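From: Wendelin Auer
To: cell-maintenance list
Date: 15 Jan 2024
Subject: Re: gripper dropping heatsink screws and pads on Ronby

On Friday the Prolanora night crew wrote:

> Ronby stopped again with a force fault while working inside a server.
> It was on the cleanup step at the CPU socket. The arm pushed down,
> held for a bit, then threw the fault and stayed where it was with the
> fingers closed. We hit the stop and cranked the chassis out from under
> it by hand. This is the second one this month. Last time somebody said
> it was the force sensor and to re-zero it. We re-zeroed it after the
> first one and it ran fine until now. Is the sensor bad? Do we have a
> spare? We also don't know what to do with the board that was in there.
> It is on the bench with a tag on it.

I went through the logs over the weekend and spent this morning on the cell, so I can answer most of this.

The force sensor is fine. I hung the check weight on it in three orientations and it read correctly every time. Please don't swap it. The one spare is in the Verkcombe cabinet and I would like it to stay there until we need it.

The trouble is in the fingers. The arm thinks they are closed further than they are. When they close on something soft, such as an old pad or a lump of dried thermal compound, the linkage gives a little before the jaws do, and the controller takes the motor position as the jaw position. It decides it has missed the piece, goes lower, and closes again. Do that over a socket and the fingertips end up pressing on the retention frame. The fault limit is set at 41 newtons. Both stops came in just over that, so the limit did its job.

I pulled the covers and put a wrench on the linkage bolts. Two of them on the right-hand plate were loose. One I could turn with my fingers. There was no thread locker on either. I looked back through the service sheets and the plates were last off in June, when we changed the fingers, and the sheet has no entry for thread locker or for torque. I signed that sheet, so that one is on me.
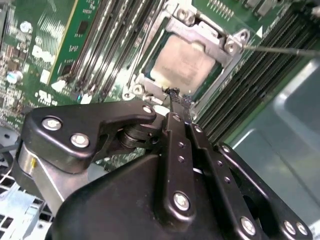
With the bolts tightened and locked I reran the pickup on a scrap board 54 times. No faults, and the difference between commanded and measured jaw gap stayed inside the tolerance on every run. Before tightening, I could get it out of tolerance inside the first few tries. I am fairly confident we have the cause, but I want a week of normal running before I close the ticket.

A few things came up while I was in there.

1. Re-zeroing after a force fault. Please stop doing this as the first step. It clears the message and the cell will restart, which makes it look like a repair. If there is any load on the fingers when you do it, the zero is now wrong and the next contact will be harder than the arm thinks it is. After a force fault, leave it stopped, write down the reading on the pendant, and call me or whoever is on the phone list.

2. Getting the chassis out. I understand why it was done, but please don't pull a chassis sideways out from under a closed gripper. The arm was in protective stop with the brakes on, so the fingers had nowhere to go. If they had been hooked under one of the retention arms, we would have torn it off the board. The right way is to put the cell in manual, use the enabling switch at reduced speed, open the fingers, and jog straight up. If it won't jog, lock out the cell first and then use the manual release on the gripper. The procedure is taped inside the door of the Zavala cabinet. I know it is an old copy. The page is still correct.

3. Hands in the cell. The log shows the gate opened and closed 2 times during the stop, and there is no lockout entry for either. A protective stop is not a lockout. Anyone reaching in around the arm needs their own lock on the disconnect — that includes me, and it includes a quick reach for a dropped tool.

4. The tagged board. Leave it tagged. I looked at the socket area under the magnifier and I don't see bent parts, but I have not had the processor out and I won't guess about the pins. It goes back to inspection as suspect. Do not put it back in the line.

For the rest of this week Ronby can run, with the cleanup step at half speed and the force limit lowered to 30. You may see some nuisance stops at that setting. Log them, please, even the ones that clear right away. If you get more than a couple in a shift, take it off cleanup and do that step by hand.

I am adding a bolt check to the weekly sheet: all linkage bolts on both plates, paint mark across each head, look for any mark that has moved. It takes a few minutes with the cell locked out. The other cell has the same gripper and got its fingers changed the same week, so I will check that one tomorrow morning before first shift. Please leave it powered down tonight.

Does anyone have the original torque card that came in the gripper box? I used the figure from the online manual, but it covers more than one version and I would like to compare.

Wendelin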